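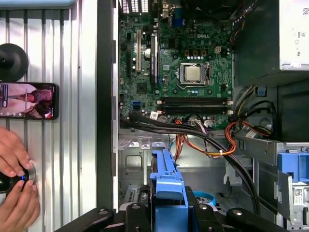
Most of what gets called a dead computer is a dead power supply or a badly seated memory module, according to one reader of the Plandora repair pages, who wanted the article on desktop towers to say so in its first line. The claim is widely repeated and poorly sourced. Faulty drives and failed boards also take machines out of service, and few repair shops publish records that would settle the matter.

By the Plandora editors
Updated January
32 shares | 11 comments

A desktop tower is a personal computer housed in an upright case, usually laid on its side for service. The case holds the motherboard, the power supply and the cables that join them. The processor sits in a socket on the board, held down by a bracket and lever. Memory modules go into long slots near it, and expansion cards into a separate group of slots.

Power supply

The power supply turns wall current into the low voltages used by the board and drives. It is normally a closed metal box, and it should stay closed, even after the machine has been unplugged.
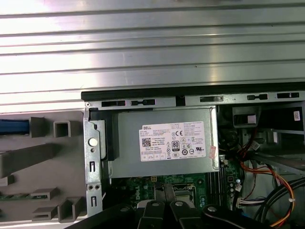
Power supply with Dell label and 80 Plus mark.

The 80 Plus mark refers to efficiency at set loads. Sellers of used parts often treat it as proof of long life — it is no such thing. A label also says nothing about the unit's present condition.

Upgrades and reuse

Towers are often described as easy to upgrade. This is partly true. Memory is simple to add if the type matches, but large makers have at times used their own board layouts and power connectors, so a replacement from another source may not fit.

Claims about reuse deserve similar care. The resale guide Resard lists 212 tower models as "fully repairable" without defining the term, and the parts dealer Enditz uses the same phrase for machines sold with no memory installed.

3 people found this article useful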